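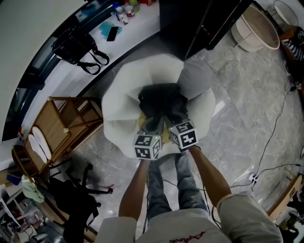 Cadel, da Clitton, aberto no chão. Roupa preta dentro, qualquer coisa mostarda por baixo.

Clitton Cadel, contentor de tecido, tamanho grande, branco. Comprei em outubro, uso desde então quase todos os dias. Notas rápidas porque me pediram três vezes e ainda não tinha escrito nada.

Primeiro o tamanho. É grande. Grande mesmo, mede 90 cm de boca quando os painéis abrem todos, e eles abrem, caem para fora como pétalas. Numa sala com espaço, óptimo. No corredor de casa não o punha. Quem quiser coisa pequena veja o modelo abaixo, que não experimentei.

Gosto da boca larga. Atira-se a roupa e cai lá dentro. Para separar peças tambem serve, vê-se tudo de cima, não é preciso enfiar o braço até ao ombro como no Trulton que eu tinha antes (alto, estreito, meias perdidas no fundo durante semanas). Roupa preta em cima do branco encontra-se logo. Já uma t-shirt branca, boa sorte.

O tecido faz vincos onde os painéis se juntam. Os meus nunca saíram. Passei a ferro uma vez, morno, com um pano por cima, ficou igual. Não me incomoda, mas quem for de manias fica avisado.

Forma: tem muitos lados e não assenta direito contra a parede. Sobra sempre um canto. No mosaico desliza um bocado quando se puxa roupa com força, faltava-lhe uma base de borracha ou assim. Com peso dentro melhora.
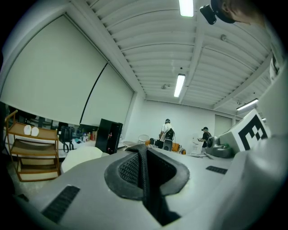
Rūta Zariņš
Redatora, casa e arrumação

Arrumar o Cadel é a parte pior. Dobra, sim, mas o livrinho de instruções tem desenhos minúsculos e a ordem dos painéis não é a que parece. Na primeira vez levei 40 minutos, contados, com uma pausa para café. Agora faço depressa, mas sempre com o mesmo painel a saltar no fim.

Depois de dobrado, onde se mete? Na sala não há assim tanto sítio. A estante de madeira, a dos três níveis, ao pé das telas, tem os chinelos brancos em cima. A mesa comprida anda sempre cheia, mochila, monitor, frascos. Experimentei atrás do armário preto e fica torto. Acabou por ficar aberto quase sempre, o que diz alguma coisa sobre o produto ou sobre mim.

Limpeza: pano húmido, sabão neutro. Uma nódoa de café saiu, uma de caneta não. Não pus na máquina, a etiqueta diz que não. Branco foi má ideia para andar pelo chão, a parte de baixo já está cinzenta.

Comparação com o Uibo, que usei emprestado uns dias: o Uibo é mais firme e tem pegas a sério. O Cadel é mais leve e mais largo. Para carregar roupa de uma divisão para outra, Uibo. Para ficar parado e ir enchendo, Cadel, sem pensar muito.

Preço: a loja tinha dois, o 641 e o 711 (são as referências, não os euros!). O 711 é igual mas traz um saco de transporte. O meu é o 641 e não senti falta do saco. Ás vezes aparece em promoção, vale a pena esperar um bocadinho.

A favor: boca larga, leve, a roupa vê-se toda.
Contra: vincos, desliza, dobrar é um castigo, suja-se por baixo.

Comprava outra vez? Comprava, mas noutra cor. Se alguém souber se a Clitton vende os painéis avulso digam, mandei mail e ainda nao responderam.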